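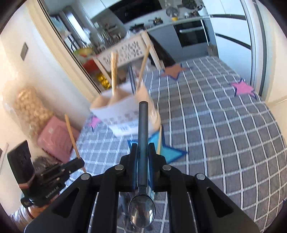
Turnlow Grid Rug, Grey and White
$500, large size
In stock at the Rostville shop and online
Free local delivery in Rostville, flat rate everywhere else

I've been selling rugs for a fair while now and I still get asked the same thing nearly every morning, which is "have you got something I can put down in a room where the kids do craft?" And for ages my answer was a bit of a mumble and a wave towards the back wall. Now I just walk people over to the Turnlow (and then usually end up kneeling on it in front of them, so apologies if you've been on the receiving end of that).

It's a grey rug with a white grid running across it. Simple as that! The grey is an easy one to live with, and it gets along with cream walls, white door frames, pale timber stools and all the things most of us already have and aren't about to replace. The grid does a lovely job of tying a plain room together, and if you lay it so the lines run towards the doorway, it makes a narrow room look longer. My colleague Nkechi Igwe would like me to say that it also looks great on the diagonal. I don't agree, but she's got hers that way at home and she's very happy.

What it's like to live with

The pile is low, 5 mm, so a stool or a small table will stand on it without rocking. Cardboard cutouts, stars, paper scraps and skewers all sit on top where you can see them, and that was the big one for me. My old shaggy rug used to swallow anything smaller than a texta lid and I'd find it with my foot.

You can kneel on it for a good long stretch. It isn't thick, mind you, and if you're threading or gluing for an entire rainy afternoon you'll want a cushion as well. I keep one nearby permanently. The surface is a flat weave with a bit of softness to it, somewhere between a picnic blanket and a good bath mat, if that helps at all.

A paper bag will stand up on it by itself, so you can do what I do and use one as a holder for dowels and long wooden sticks while you're making wands or puppets or whatever the project is that week. Much nicer than having them roll under the couch.

Cleaning it

Vacuum it on the low setting, both directions, and don't use the rotating brush head. Crumbs and glitter come up well. (Glitter comes up mostly. It's glitter.)

For spills, blot first with a dry tea towel, then go over it with cool water and a drop of wool wash. PVA glue is easiest once it has dried completely, as you can pick the lump off with your fingernails and then sponge whatever's left. Washable paint has come out of my own rug every time. Acrylic paint hasn't, and there's a greenish spot near one corner of mine that now lives under the bookshelf.

Please don't put the large one in your washing machine. It weighs 9 kg dry and a good deal more than that wet, and Suleiman Abubakar, who does our deliveries, once helped a customer drag one out of a front loader and I've heard the story more times than I'd like. Hose it on the driveway in July if you must, but leave it a couple of days to dry, hung over a rail with air getting to both sides.

Details

Colour: grey with white grid
Pile height: 5 mm
Weight: 9 kg (large)
Fibre: cotton and polyester blend
Backing: woven, no rubber
Edges: bound
Underlay: sold separately, and you'll want it on floorboards or tiles
Also available: hallway runner, 80 cm wide, same colours
Made for us by: Kaletau

A word on the underlay

There's no rubber on the back, and I asked for it that way. Rubber backings can mark some floor finishes, and they go crumbly after a few years in a sunny room. So you need a separate underlay on hard floors, particularly if there are little people tearing through from the kitchen in socks. We cut the felt one to size for free, so bring your measurements or just tell us which rug you've bought. On carpet you can go without.

Will the edges lie flat?

It arrives rolled, and the ends will curl for a few days. Roll it back the other way for an hour, then lay it out and put something heavy on the corners. I use cookbooks. If it's still curling after a week, ring the shop and I'll come and look at it if you're close by, or talk you through steaming it if you're not.

Does it fade?

Mine's been in a room with afternoon sun since we first got them in and the grey is a touch lighter on the window side. I turn it round at the change of season now and it has evened itself out.

Can I get it in another colour?

Not at the moment. We did a small run in navy and it showed every speck of lint, so we haven't gone back to it. Chidubem Ezeani at Kaletau has sent me a sample in a sandy colour and I like it very much, but I'm waiting to see how it handles paint before I say yes.

What customers have told us

"Bought it for the sewing room and it's ended up in the lounge. I can see pins on it, and the vacuum glides over. Took one star off in my head for the curled ends but they settled down by the weekend." Folasade Abubakar

"We got the runner first and then came back for the large. The grids don't match up exactly where the two meet at the doorway, so if you're fussy about that, leave a gap between them. Otherwise very pleased." Tobiloba Tijani

Tobiloba is right about the grids, by the way. The runner is woven on a different loom and the squares come out a shade smaller. Leave a gap of a hand's width or so and your eye won't pick it up.

Delivery and returns

Local deliveries go out in the van and we'll carry the rug into the room for you. We can't shift furniture, sorry, so please have the space clear. Everything else goes by courier in a long plastic sleeve. Check the sleeve for tears before you sign for it.

You've got 9 days to change your mind as long as the rug hasn't been washed or trimmed. Bring it back to the shop on Ogunleye Street, rolled however you can manage it, and we'll refund you in full. If you can't get it to us, email and we'll book a pickup and take the courier fee off your refund.

Price and stock last checked 8 May 2018. The runner is down to the final 5, with more on the way.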